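Setting up a two-arm household task in the simulator

Course notes, second-year robotics project. Maintained by Khang Hứa. Last changed May 15, 2022.

You need a working install of Clurell and the shared room files. Each pair writes one task in the bathroom and one in the bedroom, using the same two-arm model in both.

Step 1. Load the room and park the arms

Open the room file and run the start-up script. Let physics settle for 1000 steps before sending any command. Both grippers should be open and clear of the furniture. If a finger is inside a cabinet panel, raise the base and reload.
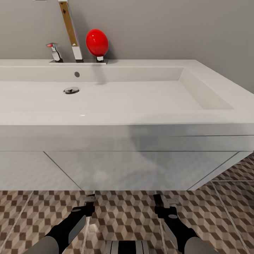

Start pose at the washbasin, both grippers open.

Glossy surfaces are left on in the bathroom. If your detector picks up reflections on the cabinet front, mask that region in your own code and leave the room file alone.

Step 2. Write the task file

List the objects, the surface each one starts on and the end condition. Keep names in lower case. Set the random seed to 745 for the marked run. Small objects need their own grasp width; the default is too wide and the fingers will close late.

Step 3. Assign the arms

Give each arm its own target and its own height. In the dresser task the left gripper works low, over the mousetraps on top, and the right one is kept higher with the white object between its fingers. Plan the two paths separately, then check them together for collisions.

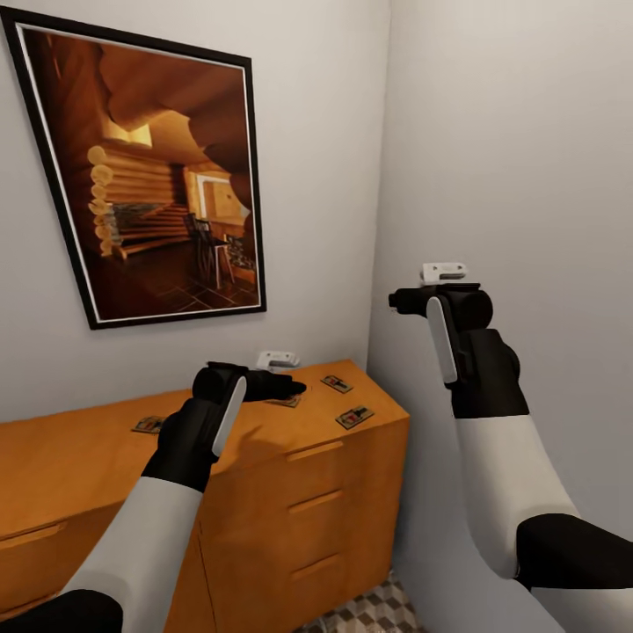

Lucimara Fontes

Approach a mousetrap from directly above and descend slowly. The traps are flat, so a small height error puts the fingers into the wood. Log the contact force on every descent.

Step 4. Run and submit

Run the task 16 times and save every log, including failed runs. Name the folder after your pair and upload it to Dostton. Results are discussed in July.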